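Cell rules, second edition: what changes for us

The second edition of our cell rules is valid from 23 February 2024. It replaces the page that hung near the tool cabinet and also the two emails I sent in January. Please throw the old page away if you have a copy at your desk. The new text has 4 pages, and I know that some of you will not read all of them, so I use my place in this newsletter to tell the main points.

First, a few words on how it was made. Toivo Väisänen and I went through our log for the Tornotari cell, where we had 69 entries of the type "stopped by operator." I read every one. Most were harmless, a dropped part or a grip that missed. But in a good number the person wrote only "stopped, restarted," and from such a line it is impossible to learn anything. When we visited the people at Valtonen, they showed us their own log form, which asks three short questions and takes less than a minute. We have copied it with their permission. Thank you to them for this, and also for the coffee.

The general standards for industrial robots did not change for us, and our risk assessment stays as it was. The new rules are on the level below: how we prepare a cell, how we leave it, and who may touch what. They apply to the Tornotari cell and the Diltemby cell in the same way. The small demonstration arm in Nukcombe has its own instruction and I do not speak of it here. 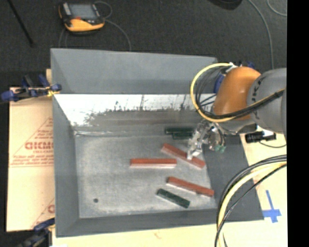
Cables and hoses are the largest chapter in the new edition, and it is the chapter where I expect the most complaints. The rule says that every cable on the arm must be checked through the whole working range before the first automatic run, at slow speed, with one person watching only the cable. The reason is the loop. A loop such as the thick yellow one beside the orange joint is needed so that the wrist can turn, but the same loop can catch on a wall of the bin when the gripper goes down to a part in a corner. For bin picking we therefore ask for the check in all four corners of the bin and one time in the middle. Cables that run on the table are treated also. A bundle that goes across the side of the bin should be tied down or moved to another path, and if this cannot be done, it must be written in the cell sheet with a name and a date.

The second chapter is about the bin itself. It must be clamped, also for a short test. A bin that moves a little makes all taught points wrong, and the robot does not know it. After every change of the bin, or if somebody has bumped into it, please check the reference point again before you continue. Floor marks and tape marks are allowed as a help for the eye, but they do not replace the clamps. If you put new tape, write on the cell sheet what it is for. I have found marks in the Diltemby cell which no one could explain to me, and I did not dare to remove them.

Then the teach pendant. It must have a fixed place outside the reach of the arm, and the cable must not lie where people walk. The floor can be that place only while you are setting up, and before automatic mode it goes to the hook. The person who holds the pendant has the control, and no other person may go inside the marked area without saying it aloud and getting an answer. I know this sounds like school. Please do it anyway.

Reaching into the bin by hand is still forbidden while the drives are on, even if the arm is still. An arm which stands still can be waiting for a signal. If two blocks are stuck together, or one lies against the wall so that the gripper cannot take it, stop the cell in the correct way, lock it, move the part, and write it in the log. Tell also which part and where it was. This information is useful for Toivo when he works on the picking order.

For test runs we have now one common length, 100 picks, with the same filling of the bin at the start. Earlier each of us used our own number and the results could not be compared.

The full text is in the shared folder under "Cell rules," and a paper copy will be at each cell. Everyone who works with the arms should read it and sign the list. Questions and corrections, also of my English, come to me on extension 1555. If you think that some rule is wrong, please tell me which one and what happened in your case, and we will take it to the next edition.

Onni Ruotsalainen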